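Most equipment requests for a two-arm cell put the arms on line one and everything else under "sundries". I have read enough of them to think the order should be reversed. The arms are the easiest item to price. A supplier such as Skevano or Sudell will quote in an afternoon, and the quote will be right.

What goes wrong is the rest. Cables, ties, connectors, camera mounts, covers for the links, framing and brackets are bought in small lots, by different people, from whatever budget has money left in May. On our last build the sundries line was set at 393 and we had spent 2,000 before either arm had picked up a glass.

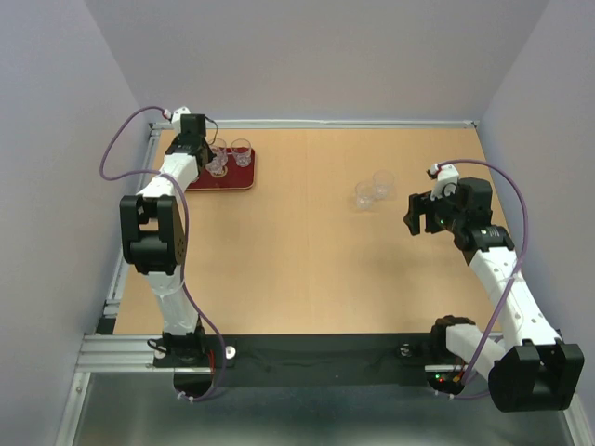 **Tane Pryor**
*Equipment planning lead, Bokside*

Glassware is a fair test of a budget. Clear drinking glasses on a tray, and more on the bare table, call for steady fingers and cameras that can cope with a transparent object. They also get broken. A plan that allows for one set of glasses is a plan for one week of work, and the plan should say who reorders them.

I would ask for two changes. First, cost the cell by what each arm needs to stay in use for a year: a spare cable per run, a spare connector, a set of fingers. A cable that travels with the arm will wear, and a cell stopped for want of one costs the same as a cell stopped for want of a gearbox. Secondly, treat the table, walls and framing as equipment with their own line. They outlast the arms, and if the rails are a standard profile they can carry whatever is bought next.

The Bañuelos proposal, now with the purchasing group, does the first of these and not the second. It should be sent back for the framing costs — a day's work at most — and then approved.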